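Hornbridge lost property office to hold its first sale in 11 years

PRESS RELEASE - for immediate use

The Hornbridge bus and tram network will sell off its unclaimed lost property this December, ending an 11-year gap during which the public kept leaving things behind and the shelves kept quietly filling up.

The sale takes place in the old ticket hall on Azevedo Street. Doors open at 9am and close at 4pm, or when the umbrellas run out, which on present stocks would be some time next spring. Entry is free. Bags may be searched on the way out, mainly to make sure people are leaving with the one they came in with.

Everything on offer has been held for longer than the network's rules require. Owners have had letters, phone calls where a number could be found, and in one case a visit from the driver, who lived next door. The trombone is still here.

"We are very fond of the trombone, but it has had its own shelf since I started," said Natalina Monti, who runs the lost property office. "I have been asked whether people are embarrassed to come and collect things. They are not embarrassed enough to stop losing them."
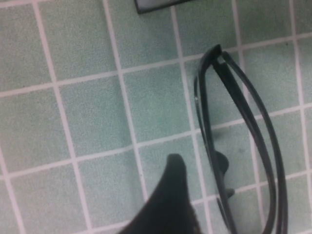 Prices start at 30p for single gloves, which are sold as seen and without any promise of a partner. Coats, pushchairs and musical instruments will be priced on the day. Phones, bank cards and anything with a name and address inside will not be sold, and neither will the wedding cake topper, which staff believe somebody must want back eventually.

Money raised will go to the Reltitell night bus, which carries late shift workers home from the hospital and the bakery and has been running on a tight budget and an elderly heater.

Obsa Alemayehu, head of passenger services, said the sale should also free up a room that was meant to be a staff kitchen. "There is a sink in there. I have seen it on the plans," he said. "My colleagues would like to meet it."

Passengers who think something of theirs may be in the sale can still claim it free of charge until the evening before. They will need to describe the item in some detail. "Black umbrella" will not be accepted as detail.

Notes for editors

Press viewing is from 8am on the morning of the sale. Interviews with Natalina Monti and Obsa Alemayehu can be arranged through Graziella Santoro in the Hornbridge press office. Please sign in at the side door, and please take your scarves home with you.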